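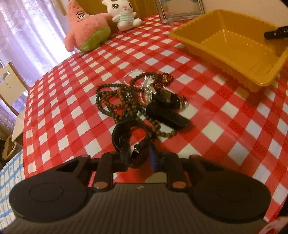
Hazel Brannigan wrote to me under the September page that a gripper has no business near a necklace, and that she would sooner untangle the whole drawer with her own two hands and a pin. I understand her. I have also broken a string of beads with a machine, and we were finding them under the cupboard for a long time after. But at our house the sorting of small things is now done partly with grippers, the hand-held one and the small arm which stands on the sideboard, and I think that with good house rules it can be done without damage. So these are our rules for the table. Please take from them what is useful for you.

Before you begin

Clear the table of cups, candles and telephones. Toys and other soft things can stay at the far side if the arm does not need to go there. A tablecloth is better than bare wood for beads, but please fix it at the corners with clips. If the gripper catches the cloth together with the necklace, everything travels.

Checked cloth is good for the eyes of a person and not so good for every camera. Our Tralell arm finds dark things on red and white squares without problem, and it loses the pale ones. If yours is the same, lay a plain tea towel over the cloth for the pearls.

Have a tray ready. Ours is the yellow plastic one with the ribbed rim, and it is used for finished pieces only. I was putting the doubtful pieces there as well and had to sort twice.

The rules on our cupboard door

1. One person is in charge of the stop button, and this person does not do anything else. With the hand-held gripper there is no button, but the rule is the same: the one who holds it does not answer the door.

2. No fingers in the heap while the gripper is closing. This includes "only to help a little". If you must help, say "open", wait until it is open, and take your hand away again before you say "close".

3. Begin with the piece that lies nearest to you and has the least on top of it. In this heap it is the black band, which stands with its loop up and offers itself. Long strings of beads come at the end, never first.

4. Hold by the solid part. A clasp, a buckle, a pendant with a good ring. Do not hold by the thread, and do not hold by one single bead in the middle of a string.

5. Lift slowly to the height of a cup and wait. If a second piece comes up too, put both down and do that knot by hand. Do not shake.

6. Nothing heavier than 900 grams, whatever the leaflet promises. My husband wanted to try the iron.

About the force of the grip

Most home grippers have a setting for force, and most people leave it where it was when they opened the box. For jewellery put it on the lowest step, then try it on a grape. A grape which comes back whole means you may continue. If your gripper works with a hand lever, then the force is you, and you should practise on the grape before every session, also when you did it yesterday.

Look at the pads on the fingertips too. They become shiny from dust and skin cream and then they slip, and a person presses harder without noticing. I wipe mine with a damp cloth and a drop of washing-up liquid and leave them open to dry. Spirit made an old pair of pads hard, so I do not use it any more. I change pads every 6 months and write the month with pencil inside the lid of the box.

What we do only by hand

Fine chains. Anything from my mother. Old pearls on silk. Earrings with hooks, as they go into the pad and make small holes. Glass which already has a crack. Hélder Aguiar asked me if a watch can be sorted with the gripper, and I would say yes by the strap and no by the glass.

If you let the arm work by itself

Please do not leave the room. I know that the Skivine leaflet shows a family eating in the garden while the arm is clearing up, but ours once carried a spoon to the edge of the table and let it go, very politely, on the floor, and I was glad it was a spoon. Stay where you can reach the stop button without standing up.

Children under school age do not sit at the table when the arm is on. Older ones can sit at the side which is opposite to the arm, with long hair tied and without scarves. The same is for adults. It is a bit comical to take off your own necklace in order to sort necklaces, but I do it.

Draw the reach of the arm on the table with tape. We use the paper one for painters. Chairs stay outside the tape, and the curtain also must be tied back if the table is next to the window and the curtain moves.

When you have finished, switch off at the wall and not only at the machine. Let the arm come down to its rest before you do this. Then run your hand over the cloth to find single beads, and shake the cloth outside over a sheet.

Some small tips from readers

Madalena Azevedo puts baby powder on a knot of fine threads before she starts, and says that it slides better afterwards. I tried it with wooden beads and it made them grey, so keep it for metal.

Ekaette Ekpo keeps a notebook where every drop is written: what it was, by which part it was held, and the setting. After some pages she saw that nearly all the drops were round smooth things held from the side. Now she holds them from above.

Florêncio Amaral asks for a word about noise. If the gripper begins to click when it closes, stop for that day and look for a bead in the linkage. A wooden toothpick is good for getting it out, with the power off.

A question I still have

In the Ganis manual it is written that the pads should be "suitable for delicate goods", and there is no mark or number that says what this means. I wrote to them and received a friendly letter with a picture of an egg. If a reader knows of a better test for pads than my grape, please write it under this page. I would like to put it on the cupboard door before the next sorting, which will be buttons.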